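3.2 Dämpfen als Restkategorie

Wer die Haushaltsliteratur des 20. Jahrhunderts nach dem Dampf befragt, bekommt vor allem Auskunft über das Bügeln. In den 67 ausgewerteten Ratgebern erscheint das Garen über Wasser meist im Kapitel »Krankenkost«, zwischen Haferschleim und der Ermahnung zum Lüften. Baldursdóttir hat dafür den Begriff der »diätetischen Abstellkammer« geprägt, dem hier nur hinzuzufügen ist, dass die Kammer selten aufgeräumt wurde. Noch im Korpus Nokholm (1638 Rezepte) wird der Hefekloß wahlweise gekocht, gedämpft oder »in Ruhe gelassen«, ohne dass die Verfasser darin einen Widerspruch sahen.
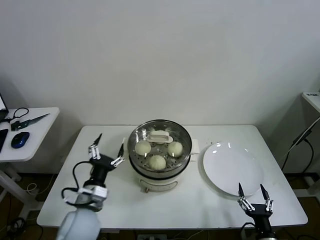 Abb. 9: Elektrischer Dampfgarer mit gelochtem Edelstahleinsatz und gedämpften Teigstücken, daneben ein leerer Teller.

Die terminologische Lage bessert sich mit der Elektrifizierung kaum. Von den 19 befragten Haushalten in Virkbridge verwendeten neun das Wort »Dämpfer«, die übrigen sagten »der Topf«, »das Ding« oder nannten den Namen der Schwiegermutter, von der das Gerät stammte. Haque liest solche Benennungen als Aneignungspraxis. Man kann sie auch für Bequemlichkeit halten; die Interviewprotokolle geben beides her.

Auffällig bleibt, dass das Verb stabiler ist als das Substantiv. »Dämpfen« wird in allen Gesprächen verstanden, allerdings zweimal auf Familienstreitigkeiten bezogen. Diese Belege wurden in der Auswertung belassen (vgl. Abschnitt 4.1).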